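Sorting the odds and ends drawer: tips from the Plodilano kitchen table

We all have one, don't we? Ours is the deep drawer under the kettle, and by September it had got so full that it would only open as far as my wrist. There were blocks from the children's old building set, craft sticks, beads, a few dice, and the little rubber feet off something or other. Zuweira Mahama, who lives two doors down and has far more patience than I have, came round with a cake and we did the whole lot in one evening.

Her first tip is to work on a pale surface. I had always tipped everything out on the patterned tablecloth and then wondered why I kept missing bits. On a plain white top the colours stand out beautifully, even the very dark ones, and you can see the thin pieces before they roll off. 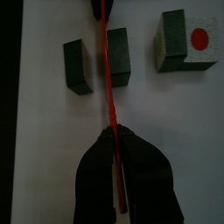 Bright red and dark green show up well on a pale top.

Do the blocks first. They stay where you put them, and once they are standing up and out of the way you've got a much better idea of what's left. Long thin things come next -- pick them up by the middle if they are at all bendy, and lay them all the same way round. I like a tall jam jar for these, though Zuweira swears by the cardboard tube from a roll of foil with one end taped over (I have tried it, and it does fit the drawer better).

Keep a bowl within reach for the things you can't decide about. It should be a small one! If you give yourself a mixing bowl you will fill it, and then you've simply moved the drawer into a bowl. When it gets full, stop and make up your mind about 6 of them before you carry on.

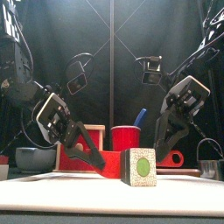
I should say something about light as well, as my kitchen is gloomy after tea and I used to do this sort of job squinting. Bring a lamp over and set it to the side you don't work from, so your own hand isn't throwing a shadow over everything. A damp cloth folded underneath will stop round beads wandering.

For putting it all away, I use old margarine tubs with the lids off, two deep at most. Labels are nice if you have the time. Sena Quaye wrote to ask whether the tubs slide about when the drawer is opened, and yes, they do a bit, so I put a strip of non-slip matting under mine and trimmed it with the kitchen scissors.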